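# Buying, grading and mailing used records: a talk with the owner of Mallbridge Records

The owner of Mallbridge Records has sold used vinyl by mail from Stemham for most of his working life. He started with a table at the Drestgate record fair and a typed list that he photocopied and sent to anyone who gave him an address. The list is a website now, but he still writes every listing himself. He asked that his name be left out. "People know the shop," he said. "They don't need to know me."

We talked on a Monday, the day he keeps for grading. Orders from the weekend had gone out before lunch and the phone was off.

He buys mostly from house clearances and from collectors who are cutting down. The last big lot he took in was 358 LPs from a couple moving into a smaller house. It was mainly jazz and soul, with a shelf's worth of British folk that neither of them could remember buying. He made one offer for all of it.

"I don't cherry-pick," he said. "If I take the ten best ones, the people are left with a heap they can't sell, and they feel cheated, and they're right to. So I price the whole lot, and the price has the bad ones in it."

How does he get to a price? He goes through the records once, fast, and pulls out anything he would list individually. The remainder goes into two piles, one for the five-dollar bins and one for the charity store. He puts a number on the first group, a flat rate on the second and nothing on the third. From that lot he pulled 43 records to list on their own.

"The seller usually thinks the number should be higher. They've looked up one title online and seen what somebody is asking for it. Asking isn't getting. I show them the sold prices and we go from there."

Most of them accept. A few take the records home again, and of those, a good share call back in a month or two.

## The grading

The grading takes more time than anything else he does. Every record that goes on the website is looked at under a bright lamp, both sides, then cleaned, then looked at again. He plays the opening and closing tracks of each side all the way through. If the record is priced above fifty dollars he plays the whole thing.

"Visual grading gets you most of the way. A scratch you can feel with a fingernail will sound. Hairlines mostly don't. But groove wear from a bad needle can look fine and sound terrible, particularly on the last track of a side, and you won't know until you play it."

He uses the usual scale, from Mint down to Poor, and he has given up on the top grade entirely. Nothing on his site is listed as Mint, even when it is still in the shrink wrap. A sealed record can be warped, or have paper scuffs from the inner sleeve, or have the wrong disc in it. He has opened sealed copies for buyers at their request and found all three.

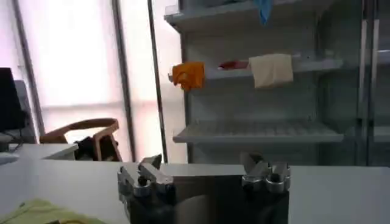
What is the grade that causes the most arguments? "Very Good Plus," he said. "It covers too much ground. For one dealer it means nearly perfect, and for another it means it plays without skipping."

He deals with this by writing a sentence or two under each grade. A typical one reads: "Side two has a light mark across track three, clicks softly four times, does not repeat." Buyers have told him they skip the grade and go straight to the notes. He would drop the grade altogether, he said, except that the search filters on the bigger marketplaces won't work without one.

Sleeves get a separate grade, which he considers at least as important as the record. A clean disc in a split sleeve is worth a good deal less to a collector than most private sellers expect. Seam splits, ring wear, names in ballpoint and price stickers all bring the figure down. He doesn't remove stickers. He has seen too many covers where someone tried and took the top layer of the artwork along with the glue.

"A sticker from a store that closed years ago is part of the history anyway. Some buyers like them. I had a man pay extra for a copy with a Drestgate store sticker on it. He'd worked Saturdays there."

I asked about writing on the labels. He said it depends on what it is. A first name in small letters costs a dollar or two. A radio station stamp can go either way. A party host's thick marker across both sides makes it a bin record, whatever it plays like.

## Pressings

A lot of his mail is from people who want to know whether they have a first pressing. He asks them to read him what is scratched or stamped in the run-out area, the smooth band between the last groove and the label. The numbers there say more than the sleeve does. Sleeves were printed in big batches and often outlived the first run of discs, so a later record in an early cover is common.

"They send me a picture of the front cover. I write back and ask for the run-out. Then they send me a picture of the back cover."

He keeps his own notes on run-out numbers in a set of ring binders, sorted by label. Online databases are better than they used to be, he said, and he uses them every day, but entries get merged by people who don't own the record. When the binder and the database disagree, he waits until he has a copy in his hands.

The most he has made on a single find this year was a private-press gospel LP that came in with a box of Christmas albums. He had never seen it before and could find only two past sales. He listed it at $157 and it went the same evening. He thinks now that he could have asked double.

"I don't lose sleep over it. I paid a dollar for it. The person who bought it wrote me a nice note."

Colored vinyl, numbered editions and box sets make up a growing part of what people ask for, and he is careful with them. He will buy a numbered set if it is complete. He checks every insert against a list, down to the download card. A missing poster can take a third off the price, and the buyer will notice. He has stopped buying new limited editions to hold and resell.

"I did that for a while. I had a stack of one title, a picture disc, thirty dollars each when I bought them. The label did a second run in another color, and then a third. I sold the last few for less than I paid. If a thing was made to be collected, everybody kept theirs, and kept it nice. So there's no shortage."

He makes an exception for small runs from local bands. Those tend to get played, lent out and lost, and the bands rarely press more.
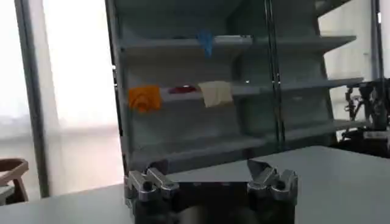
A regular customer who had come by to collect an order disagreed with that. Numbered sets hold up well, in her view, as long as the music wasn't available on vinyl before, and she has sold two of hers at a profit in order to buy older records. The trouble is the reissues of albums that were never hard to find. She also thought he was wrong to leave his sealed copies unopened, and told him that a buyer would rather know.

He said she might have a point about the sealed ones. He has gone back and forth on it. If he opens a sealed record and it is fine, he has knocked money off it for no gain. If he sells it sealed and it is warped, he has to take it back. His present rule is to lay it on a flat surface, look along the edge for a warp, and say in the listing that it hasn't been opened or played.

## Packing and returns

He ships with the disc outside the cover, in a fresh inner sleeve, with both inside a clear outer. That stops the record from cutting through the top seam if the parcel is dropped on its edge. Two stiff pads go on either side, with the corrugations running in opposite directions. He buys mailers from Khurana, a packaging supplier two towns over, and has done so since the previous supplier changed to a thinner board without telling anyone.

Postage is charged at cost. He combines orders without being asked and refunds the difference. Overseas orders have dropped off as rates have gone up, and he misses them, mainly for the odd things those customers wanted. One buyer took every accordion record he had.

Anyone can return a record within 30 days for any reason. He asks only that they tell him first. Returns are few, and most are for a noise he didn't hear or didn't think was worth mentioning.

"Equipment matters there. On my setup it's a tick, on theirs it's a pop. I'm not going to argue with a person about what they can hear in their own living room."

He plays returned records again and usually changes the notes.

For anyone selling a collection, he suggests leaving the records as they are. Wiping them with a shirt or a damp cloth tends to put marks on them, and household cleaners leave a film that takes him two passes to get off. Keep them upright and out of the garage. If there is a list, send it, but he doesn't need one. He would sooner have a few clear photos of the spines and an idea of where they have been stored.

His next buying trip is in February, and the Stemham counter is closed that week. Website orders placed while he is away go out when he gets back.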